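Mar 9, 2026

Eleven days till the allotment opens again and I've already ordered too many seeds – 141 broad beans, what was I thinking!

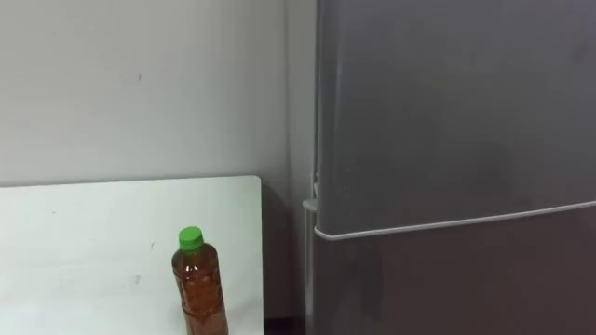 Anyway, the leeks from last July's sowing are still standing, so soup again tonight.

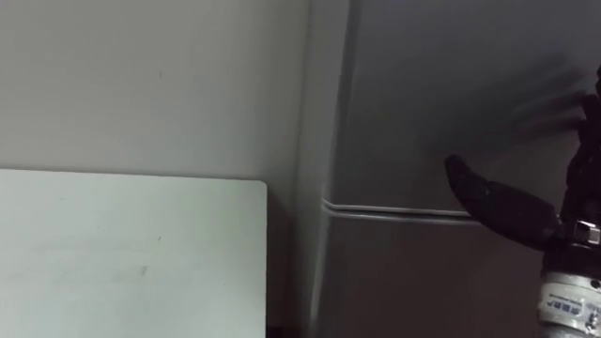 Rizwan reckons broad beans want sowing straight in the ground and never mind pots. He may be right, but the mice at Drinby get everything. 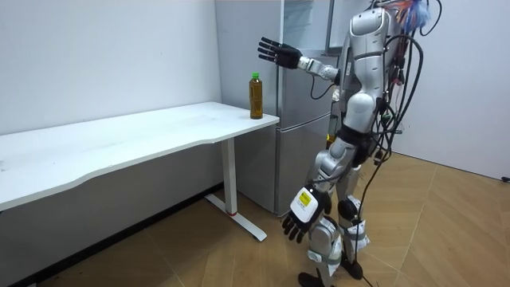
Kamran's promised me his spare netting if I give him some leeks.

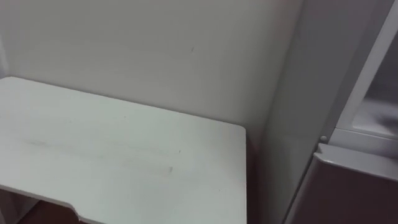
Sweet peas next, I think. I'll soak them overnight and sow them indoors. A white tabletop with a grey smudge and a scratch on it can put up with a bit of compost.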